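공유공방 로봇팔 제작 지원사업 중간보고 (11월분)

사업명: Flodus 양팔 작업 보조기 제작
지원: Overgaard 소규모 제작 지원 프로그램
작업 장소: Wernton 공유공방

안녕하세요. 지난 보고서가 너무 딱딱했다고 하셔서 이번에는 편하게 써 보겠습니다. 표로 정리한 지출 내역은 따로 첨부했고, 여기에는 한 달 동안 뭘 했고 어디서 막혔는지 위주로 적었어요. 조금 길어졌는데, 바쁘시면 배선 부분이랑 맨 뒤의 요청 사항만 보셔도 됩니다.

1. 지금 어디까지 왔나

지난번에 왼팔이 혼자 움직이기 시작했다는 데까지 말씀드렸죠. 이번 달에는 오른팔도 올라갔습니다! 두 팔을 같은 작업대에 고정하고 전원을 동시에 넣은 게 월초였는데, 그날은 그냥 기분이 좋아서 밤 열한 시까지 별 의미도 없이 팔을 들었다 내렸다 하면서 놀았습니다. 다음 날부터 문제가 줄줄이 나오기는 했지만요.

계획서에 적은 여덟 단계 중에서 다섯 단계가 끝났고, 여섯 번째 단계인 그리퍼 조립과 보정을 하는 중입니다. 원래 일정보다는 두 주 늦었습니다. 한 주는 부품이 안 와서 늦었고, 나머지 한 주는 순전히 제가 브래킷을 거꾸로 설계한 탓입니다. 도면에서는 분명히 맞았는데 출력해서 대 보니 나사 구멍이 반대편에 가 있더라고요. 좌우 대칭 복사를 한 번 더 눌렀던 모양입니다. 지금은 파일 이름에 L, R을 꼭 붙이고, 출력물 안쪽에도 글자를 새겨 둡니다.

2. 그리퍼 이야기

이번 달에 시간을 제일 많이 잡아먹은 부분입니다. 처음 설계는 서보 축에 손가락을 바로 물리는 방식이었는데, 얇은 물건은 잘 집어도 드라이버 손잡이처럼 굵고 미끄러운 물건은 자꾸 놓쳤습니다. 서보를 더 큰 걸로 바꾸자니 손목이 무거워지고, 손목이 무거워지면 어깨 쪽 모터가 힘들어하고, 그러다 보면 팔 전체를 다시 만들게 생겼더라고요. 그래서 기어를 하나 넣어서 감속하는 쪽으로 갔습니다.

손가락 끝에 붙일 패드도 여러 가지로 바꿔 봤습니다. 실리콘, 고무판, 자전거 튜브 자른 것까지요. 결과만 말씀드리면 자전거 튜브가 제일 나았습니다. 돈도 안 들었고요(공방 자전거 수리 코너에서 버리는 걸 얻어 왔어요). 다만 오래 쓰면 가장자리가 말려서 접착제를 바꿔 가며 더 봐야 할 것 같습니다.

개폐 반복 시험은 목표를 3,000회로 잡아 놓고 밤에 돌렸습니다. 첫 시도는 114회에서 멈췄습니다. 아침에 와 보고 정말 허탈했는데, 뜯어보니 기어 축을 잡는 무두볼트가 풀려서 기어가 헛돌고 있었어요. 나사 고정제를 바르고 축에 평면을 조금 갈아 낸 다음 다시 돌렸더니 이번에는 끝까지 갔습니다. 기어 이에 눈에 띄는 마모는 없었고, 유격은 조금 생겼습니다. 보정값으로 덮을 수 있는 정도라 일단 이대로 갑니다.

3. 제어 보드와 배선

제어 보드는 Nilline 제품을 그대로 쓰고 있습니다. 다른 보드로 갈아탈까 하는 생각도 잠깐 했는데, 이미 써 둔 코드가 아까워서 그냥 붙들고 가기로 했습니다. 통신이 가끔 끊기는 현상은 보드 탓인 줄 알고 사흘을 헤맸는데 범인은 케이블이었습니다. 손목이 끝까지 돌아가면 선이 팽팽하게 당겨지면서 커넥터가 살짝 들리는 거예요. 책상 위에서 시험할 때는 멀쩡하다가 팔에 달기만 하면 끊기니 사람 미치게 하는 증상이었죠.

고친 방법은 별것 없습니다. 손목 쪽 선 길이를 늘리고, 커넥터 앞에서 한 번 묶어서 당기는 힘이 핀까지 안 가게 했습니다. 늘린 선이 이번에는 옆 팔에 걸릴 뻔해서 묶는 위치를 세 번이나 옮겼습니다. 선 정리는 솔직히 아직 자랑할 수준이 못 됩니다. 다음 달에 주름관을 사서 한꺼번에 넣을 생각이고, 그 전까지는 선이 조금 어수선해도 이해해 주세요.

비상정지 버튼도 달았습니다. 지난번 점검 때 지적하신 부분이라 제일 먼저 처리했고, 누르면 소프트웨어를 거치지 않고 모터 전원이 바로 끊어집니다. 팔이 툭 떨어지는 게 좀 무섭긴 해서, 팔 밑에는 스펀지를 깔아 두고 씁니다.

4. 손목 카메라와 보정

손목에는 어안렌즈 카메라를 달았습니다. 일반 렌즈로는 손가락 코앞이 안 보여서 물건을 집는 순간에 뭘 하고 있는지 알 수가 없었거든요. 어안으로 바꾸니 시야는 넓은데 손가락이 화면 위쪽을 크게 먹습니다. 카메라를 조금 더 빼 볼까 했더니 이번에는 팔을 접을 때 부딪힐 것 같고요. 결국 위치는 그대로 두고, 가려지는 부분은 프로그램에서 빼고 계산하기로 했습니다.
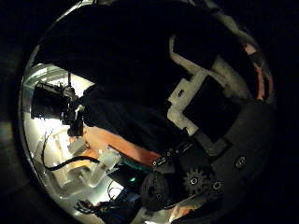

왜곡 보정은 체스판 무늬를 여러 각도로 찍어서 잡았는데, 가운데는 잘 맞고 바깥쪽으로 갈수록 틀어집니다. 집는 위치가 대부분 가운데라 당장은 괜찮지만, 두 팔이 물건을 주고받는 동작에서는 바깥쪽도 써야 해서 다시 잡아야 합니다. 낮에 창 쪽이 하얗게 날아가는 것도 골칫거리입니다. 오후 세 시쯤이 제일 심하고, 해가 지면 인식이 갑자기 좋아져요. 노출을 고정해 봤다가 저녁에는 너무 어두워져서 다시 자동으로 돌려놨습니다. 블라인드를 달아도 되는지 공방 쪽에 물어봐 둔 상태입니다.

5. 돈 쓴 것

이번 달 지출은 대부분 예비 서보와 베어링, 필라멘트입니다. 서보 2개는 계획에 없던 구매인데, 하나는 제가 극성을 반대로 꽂아서 태웠고(죄송합니다) 하나는 같은 일이 또 생길까 봐 미리 샀습니다. 대신 알루미늄 프로파일을 공방 자투리로 해결해서 전체로는 예산 안에 있습니다. 영수증은 전부 첨부 파일에 넣었어요.

6. 다음 달에 할 것과 부탁드릴 것

우선 그리퍼 보정을 마무리하고, 두 팔이 물건 하나를 주고받는 동작까지 가는 게 목표입니다. 처음에는 가벼운 나무토막으로 하고, 그게 되면 원래 하려던 납땜 보조로 넘어가려고 해요. 한 손이 기판을 잡고 다른 손이 부품을 대 주는 동작인데, 이것만 돼도 공방 사람들이 꽤 쓸 것 같습니다. 벌써 언제 되냐고 묻는 분들이 있어서 부담도 되고 신도 나고 그렇습니다.

부탁드릴 건 두 가지입니다. 하나는 늦어진 두 주만큼 최종 시연 날짜를 미뤄 주실 수 있는지예요. 안 된다고 하시면 주고받기 동작까지만 시연하고 납땜 보조는 영상으로 대신하겠습니다. 다른 하나는 재료비 항목에서 남은 금액을 조명 쪽으로 돌려 써도 되는지입니다. 블라인드를 달게 되면 작업대 위 조명이 하나 더 필요하거든요.

답은 메일로 주시면 되고, 직접 보러 오실 거면 저녁 일곱 시 이후가 좋습니다. 낮에는 옆 작업대에서 톱을 돌려서 통화도 잘 안 됩니다.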